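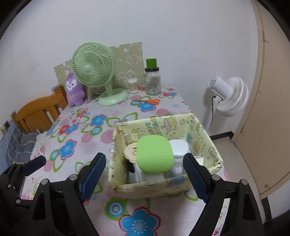
Pekley wrote in the comments last week that if the robot needs me to do the chore 200 times before it can do it once, I have bought myself a very expensive audience. Pekley also wanted to know why I don't just use the remote control, like a normal person.

Fair on the first count. On the second, I tried. My remote setup was a Drultulari headset and two joysticks, and steering an arm through it felt like buttering toast over the phone. A pickup that takes a child one second took me 15, and everything the arm learned from me was hesitation. It got very good at hovering. It would approach a thing, think it over, and drift politely away, and I recognized myself in every bit of it.

So now I do it by hand. You hold the gripper, you do the job, and the motion gets recorded at something near human speed. The hovering has gone. What has replaced it is all my other habits, such as coming at everything from the right and giving each object a small pointless wiggle before I let go. The wiggle is in 50 demonstrations from the first evening alone. I have since trained a policy on them and can report that it wiggles. 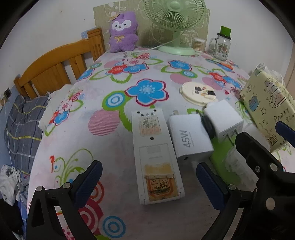

The Pilteck software lets you throw out bad takes, and I have become ruthless about it. Anything where I grab, miss and grab again goes in a separate folder, which I used to delete until I read that a robot also has to see somebody recover from a mistake. I have plenty of those. It may be the one field in which my record is an asset.

Small chargers are still the worst. They roll when you close on them too slowly and shoot off when you close too fast, and the right speed is one I can only hit when I'm not trying. Cables I have put off until June.

Tonight's target was 60 takes. I stopped well short because my thumb hurt, and spent the rest of the evening renaming folders.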